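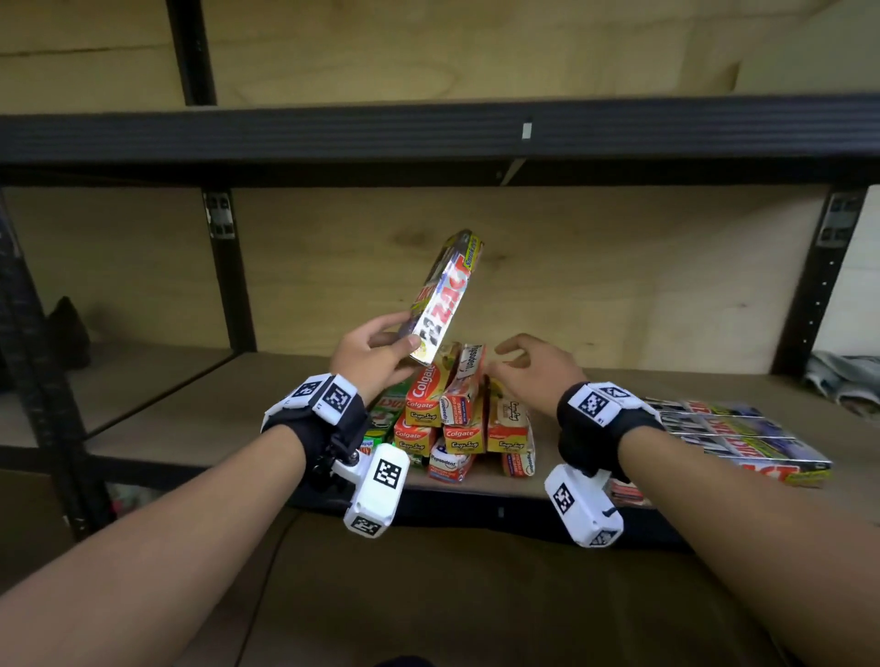

9 p.m. Feet sore, brain buzzing, and I'm going to get all of it down before I sleep, because today was the best bad day I've had at Bulotley.

Started on toothpaste again. I know how that sounds, but I love the toothpaste bay. You get the ZACT boxes with their shiny silver sides and the Colgate and the Pepsodent all tumbled in together, and you tidy the mess up one box at a time with both hands while the cuffs on your wrists track everything you do. Then the arm next door gets to learn from it. I've been doing this since January and I still get a kick out of watching the arm do a thing I did.

Except this morning it did a thing I didn't do!

Wafula had the new build loaded on the test bay by the time I'd got through my first batch. Same kind of shelf, same kind of boxes. He called me over to watch because he knows I like to. The arm picked up a box with the right hand, lovely, smooth as anything, tucked it into the row. Then the left hand came in, picked up a box, swung it across, and instead of going past the upright it went straight into it. Not a tap either. There was a crunch and the box folded, and the arm kept pushing. The whole shelf unit started to walk backward across the floor.

Wafula hit the stop. I'd like to write that I did, but I was standing there with my mouth open and a cuff on each wrist, and my first thought was "oh no, the box." He was on it fast. But the arm is meant to quit on its own when it feels that much push back, and it didn't, so now we had two problems and it wasn't even coffee time.

Joanne came down and put the red tape across the gap, and the test bay is shut until she says otherwise. Fair enough. She was very calm. She asked where each of us had been standing and wrote it down, and then she asked me to stand there again so she could measure from my shoes to the arm. I was outside the line, but my elbow probably wasn't, since I'd been leaning in to see. She didn't make a big thing of it. I felt my ears go hot anyway. No more leaning.

So then the hunt, which was the part I loved.

The push problem was quick to find. Somebody had raised the force limit on the left side a while back, when we were doing the heavy detergent bottles, and it never got put back down. Wafula found it in the settings and read it out and groaned. It was him! He'd done it himself, and he said so right away in front of everybody, and I thought that was pretty great of him. Joanne wants the limits to go back to the low setting every time the thing gets switched on, so you have to raise them on purpose. Dima says she can have that done tomorrow.

The steering problem was harder. Why only the left hand? The right was perfect every time. Dima played back the arm's path against the path it was supposed to take and the left was off to one side, always the same side, always the same amount. She thought it was the markers on the shelf posts. If one of those gets knocked, the cameras think the shelf is somewhere it isn't. So we checked the brackets, every one, with Sandra holding the flashlight and me reading off the numbers. All fine. And when Dima thought it over she said a bad post marker would have thrown both hands off, so she'd sent us all crawling around for nothing, sorry everybody. I didn't mind. I found my missing pen.

Then she started pulling up my recordings. It's a funny feeling, having your own hands played back at you. On her screen you get the real view and then a sort of skeleton drawn over it, showing where the computer thinks your hands are. Right hand, spot on. Left hand, the skeleton was sliding off me, like a glove coming loose. In one of them I was reaching around a post and the skeleton hand went right through the metal as if it wasn't there.

And that's what the arm had learned. From me! I'd been showing it, over and over, that you can put your left hand through a steel post. It was only doing as it was told.

I took the left cuff off and gave it a wiggle and there it was. The white block that hangs under the wrist sits on a little black bracket with a screw through it, and the screw had backed off just enough that the block could swing. You couldn't see it by looking. You had to take hold of it and twist. Strapped on and hanging down it settled into one spot, a bit crooked, and stayed there, and that's why the error was always to the same side. Sandra tried it, Wafula tried it, we passed it around like a loose tooth.

Dima went back day by day to find where it started. It's clean and then between one session and the next it goes bad, and she matched that to the day I banged my wrist on the shelf beam reaching for something at the back. I remember it! I said ow and carried on. I didn't think to check the cuff. It passed the startup check every morning too, because the check only asks if the cameras can see the markers, and they could. It never asks if the markers are where they should be in relation to each other.

330 recordings since then. That hurt. All my nice neat rows. I asked if they were trash and Dima made a face and said maybe not. The block on top of the wrist never moved, so she thinks she can work out the left hand from that one alone and fix a good part of them. She'll try it on the toothpaste ones first since those are the cleanest. If it doesn't work I'll do them over, and I told her I wouldn't mind a bit, which she seemed to find hard to believe.

Gholamreza rang from Iltitz after lunch and we had him on speaker. He built the cuffs, so I was worried he'd be sore about it, but he was delighted. He kept saying "which screw, which screw?" and made me describe the wiggle to him twice. He wants to put a pin in beside the screw so the bracket can't turn even if it comes loose. Meantime he said a drop of thread glue, and a line of paint across the screw head so you can see at a glance if it's shifted. Sandra had nail polish in her bag. Both my cuffs now have a coral stripe.

I also got my way on something. I asked if we could have a fixed spot to touch at the start and end of every session, left hand and right, so if a cuff goes wrong it shows up that same day. Dima liked it. We used a corner of the shelf beam and tried it right then, with the good cuff and then with the screw loosened off again on purpose, and the bad one stuck out on the graph like a sore thumb. 6 seconds of work! I'm so pleased about that. She's going to have it flag by itself if the gap gets too big.

Things I still don't know. Whether the other cuffs are all right, for a start. Sandra is going through the spares in the morning and the set at Catacutan needs doing too, and somebody has to call them before their shift starts at 8. And I don't know how far that build went. Wafula thinks it only ever ran on our test bay, but he was going to make sure before he went home, and I haven't heard.

Joanne has me down to write up my part for her. I've basically done it here, minus the bit about my ears. Must put in about the elbow, though.

Wrist has a red mark where the strap goes. Move it up a notch tomorrow. Bring the polish back to Sandra, I walked off with it in my coat pocket.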